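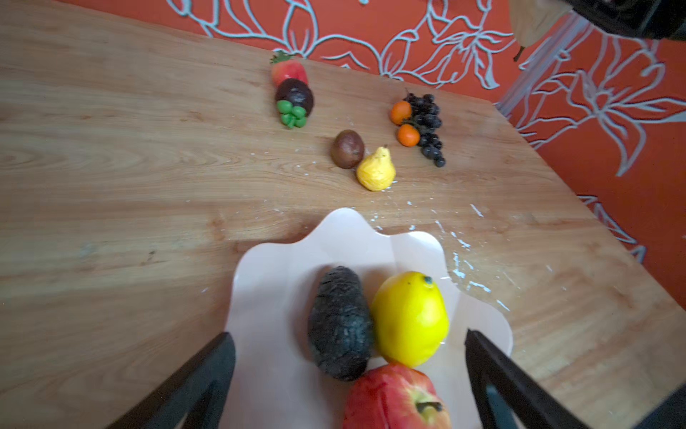 Religion und Öffentlichkeit, Sitzung 2
Leitung: Gion Hauser

Thema: Prophetische Autorität in neuen Pfingstgemeinden

Wer sich Prophet nennt, braucht Anhänger, die den Titel bestätigen. Meenakshi Grewal spricht von geliehener Autorität. Die Gemeinde in Kidby wuchs in kurzer Zeit von 400 auf 3.000 Mitglieder – ohne Anschluss an eine Kirche.

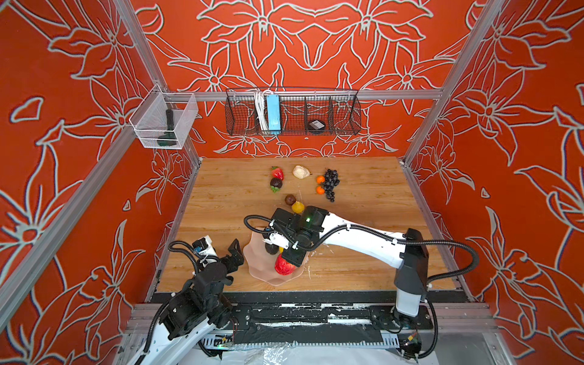 Seite 2

Begriffe: Charisma, Amt, Schisma. Zum Streit unter Predigern siehe Damasceno, Kap. 2.

Bis November lesen: Grewal, Einleitung. Kurzes Thesenpapier, höchstens 300 Wörter, Abgabe bei Crescencio Ochoa.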